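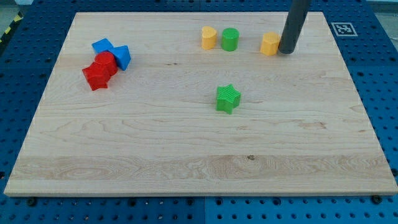 Minutes of the autumn meeting of the Markport Allotment and Garden Society, held in the hall on October 19, 2024. Akinyi Muli took the chair and welcomed everybody, especially the newer plot holders from the Corkirau side, who had come out on a very wet evening and were given the seats nearest the heater. Before we got going there was a good deal of friendly talk about the timber for the new potting bench, and whether we want a pale board with a bit of swirl in the grain and the odd small knot, or something darker that won't show the compost. The pale won it on a show of hands, though Akinyi did say she would be the one scrubbing it.

Apologies
Received from the Kashindye Lane plots, where the road was flooded again. We send them our best and hope the leeks are still standing.

Minutes of the last meeting
Read and agreed, with one correction. The gooseberries on plot 7 were lost to sawfly, and we had put down mildew. Sorry for that.

Money
The balance stands at £3539, and that is after paying for the new padlock and the hire of the chipper. It was agreed to keep £3000 of it back for the water pipe, which we have been putting off for longer than any of us likes to admit. The rest can go towards the bench, seed potatoes and a present for the farmer at Kashindye who lets us have his muck for nothing and even brings it round.

Water
We had a long talk about this one and went round the houses a bit. The tap by the bottom gate is down to a dribble whenever the top one is running, and those of you on the lower plots have been very patient. Plakex have looked at the pipe and think it has gone in more than one place under the main path. They can do the digging in February if the ground isn't frozen, and would want the path closed for five days. Several people asked how they would get to their sprouts. It was suggested that we lay planks along the hedge side, and this seemed to please most of us. Agreed to go ahead. Akinyi to write to Plakex.

Water will be turned off for the winter as usual, so please empty your butts if they are the sort that split.

Bonfires
A gentle reminder that the houses on the Corkirau side do hang out washing, even in autumn, and would be grateful for a word over the fence first. Please look for hedgehogs before lighting anything at all.

Seed swap
Last year's was such a happy afternoon that we should love to do it again, with soup. Labelled envelopes this time, if you can bear it (there are still people growing mystery squash). Offers of bread very welcome.

Any other business
The wheelbarrow with the green handles has wandered off. If it is on your plot, do just pop it back by the shed and nothing more will be said.

Thanks were given for the apple cake, and the recipe has been promised.

Next meeting to be held in February, when we hope to have news of the pipe.

We use cookies to help this site work properly. By carrying on reading you agree to our use of them. Accept | Find out more

Recent items
Summer meeting: minutes
Plot rents and how to pay
Muck delivery: where to leave your barrow
Waiting list for Kashindye Lane
Results of the marrow competition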